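Häufige Fragen zur Standseilbahn Velten

Sehr geehrte Fahrgäste, nachfolgend finden Sie Auskünfte zu Fahrkarten, Beförderung und Betrieb der Standseilbahn zwischen der Talstation Velten und der Bergstation Olivares. Maßgeblich sind die Beförderungsbedingungen, die in beiden Stationen ausliegen.

Wann verkehrt die Bahn?
In der Sommersaison verkehrt die Bahn täglich von 8.00 Uhr bis 20.00 Uhr. Ab Oktober endet der Betrieb um 18.00 Uhr. Die letzte Talfahrt wird in der Bergstation durch Lautsprecherdurchsage angekündigt.

Wo erhalte ich Fahrkarten?
Einzelfahrten und Tageskarten sind an den Automaten in beiden Stationen sowie am Schalter der Talstation erhältlich. Im Wagen werden keine Fahrkarten verkauft. Zeitkarten des Verkehrsverbundes Stidmont gelten ohne Zuschlag, sofern die Bergzone eingeschlossen ist.

Dürfen Speisen und Getränke mitgenommen werden?
Verschlossene Getränke und verpackte Speisen dürfen mitgeführt werden. Der Verzehr während der Fahrt ist nicht gestattet. 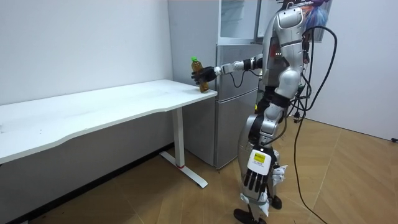
Flasche mit grünem Verschluss

Werden Fahrräder und Kinderwagen befördert?
Kinderwagen und Rollstühle haben Vorrang und werden unentgeltlich befördert. Je Wagen ist Platz für 2 Fahrräder vorhanden; hierfür ist eine Fahrradkarte zu lösen. Bei starkem Andrang kann das Betriebspersonal die Mitnahme von Fahrrädern ablehnen.

Ist die Anlage barrierefrei zugänglich?
Beide Stationen sind stufenlos erreichbar. Der Aufzug der Bergstation ist während der Betriebszeiten in Funktion. Die Zwischenhaltestelle Candham ist derzeit nur über eine Treppe zugänglich.

Wie groß ist das Fassungsvermögen der Bahn?
Ein Wagen fasst bis zu 100 Personen. Die Strecke hat eine Länge von 700 Metern. Gruppen werden gebeten, sich vorab am Schalter der Talstation anzumelden. Ein Anspruch auf geschlossene Beförderung in einem Wagen besteht nicht.

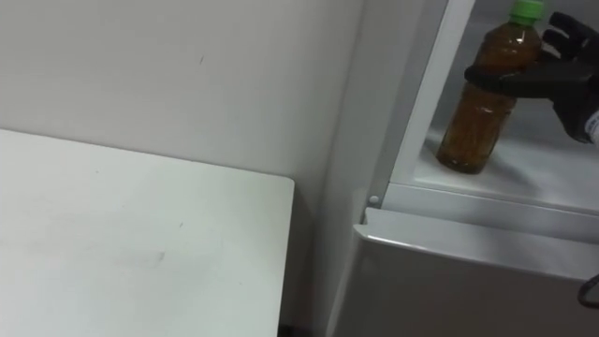 Weißer Tisch und Kühlschrank

Was geschieht bei Sturm oder Gewitter?
Bei entsprechender Wetterlage wird der Betrieb eingestellt. Bereits gelöste Einzelfahrkarten behalten ihre Gültigkeit bis zum Ende der Saison. Zwischen Velten und Olivares verkehrt in diesem Fall ein Ersatzbus, der in Candham nicht hält.

Wann finden die Revisionsarbeiten statt?
Die jährliche Revision wird im November durchgeführt. Während dieser Zeit ruht der gesamte Fahrbetrieb. Die genauen Termine werden durch Aushang bekannt gegeben. 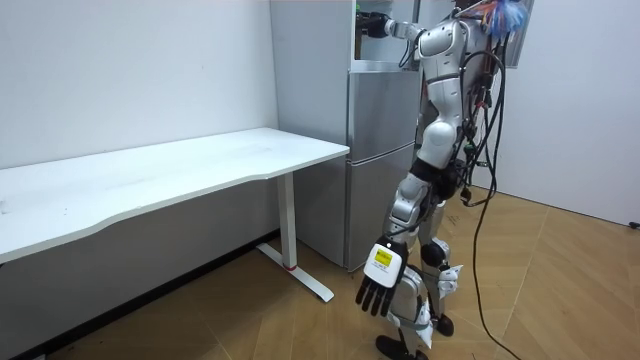 Redaktion: Standseilbahn Velten, Fahrgastinformation

An wen wende ich mich bei Fundsachen?
Fundsachen werden am Schalter der Talstation verwahrt und nach vier Wochen an das städtische Fundbüro übergeben. Verderbliche Waren werden nicht aufbewahrt.

Wie kann ich eine Beschwerde einreichen?
Beschwerden sind schriftlich unter Angabe von Fahrtrichtung und Uhrzeit einzureichen, per Post an die Betriebsleitung, Postfach 3557, Velten. Vordrucke liegen am Schalter aus. Bei Fragen zu Zeitkarten wenden Sie sich bitte unmittelbar an den Verkehrsverbund Stidmont.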